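Kulkarni Help Desk > Kitchen Cell > Rules and Practice
Ticket status: Open, waiting on Willosby
Subject: Which clearance rule wins when the staging list and the cell rules disagree?

Original post

Hello again from the Datmont kitchen cell, and thank you for being so patient with my last ticket, which I know ran long (this one may too, sorry in advance!).

We've been working under the Somville cell rules since December, and on the whole they've been a joy to have. Everyone on the shift sets up the counter the same way, and handover is so much calmer than it used to be. But we've run into a spot where two of the rules seem to pull against each other, and I'd love a ruling before we print the new wall cards.

Rule 4 says the middle of the counter is a clear work area and that anything not in the task stays along the back or the sides. Rule 8 says cables on the arm need a free path through the full reach of the task, with nothing they can catch on. Both sensible! The trouble is that the staging list puts the big cutting board right in the work area, and a raised rim is just the sort of thing a cable loop likes to find.

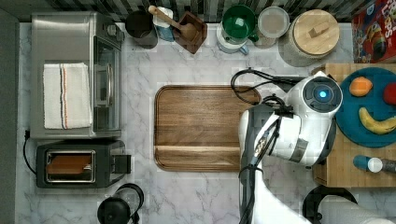 So far we've been treating the board as part of the work area itself, on the grounds that it's where food would be put down. The late shift reads it the other way and counts it as an object, which means they take it off before every run and put it back afterward. You can imagine what that does to our repeat runs -- two shifts, two layouts, and logs that can't be compared.

What we've tried so far:

Slowed the arm for any move that crosses the board. Fine for peace of mind, but the shift log fills up with speed notices and people stop reading them.

Moved the cable clip one joint farther back. It gave us a smaller loop, and then the wrist complained on the longer reaches, so we put it back.

Read both rules out loud to each other over coffee. Pleasant, no progress.

Reply from support

Thank you for such a thorough write-up, and please never apologize for length! The board counts as a fixture if it's on your staging list, so Rule 4 is satisfied with it in place. Rule 8 still applies on top of that. The check we ask for is a dry pass at low speed through every pose in the task, with a person at the stop button watching the cables and only the cables. Could you also tell us how you handle items near the edge of the reach?

Follow-up from Datmont

Oh, that helps enormously, thank you. I've told both shifts that the board stays.

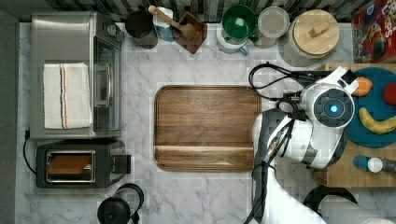
Edge items are where I'd welcome a second opinion. Our own habit is to keep food together on one plate and to put the plate on its own board, so the pick area has a border people can see from across the room. The teal plate with the orange, apple and banana is set up that way, on the butcher block at the right. What I'm less happy with is the small bottle lying on its side just below the plate. Rule 6 asks for bottles to be upright or chocked, and I'd like to know whether that covers a bottle staged on its side on purpose, or if we need to write up an exception for it.

The other thing is the dry pass. Our task file has 2,000 poses in it, bless it, and watching all of them at low speed would eat the whole morning. Would it be all right to run the pass on the outermost poses plus any that cross the board, and save the complete one for when the cable clip or the staging list changes?

Reply from support

Yes to the shorter pass, as long as the complete one has been done once with the present clip position and you note that in the log. The bottle needs an exception on file, signed by whoever owns the staging list. I've passed the wording of Rule 6 to Willosby, and I'm leaving this ticket open until they answer.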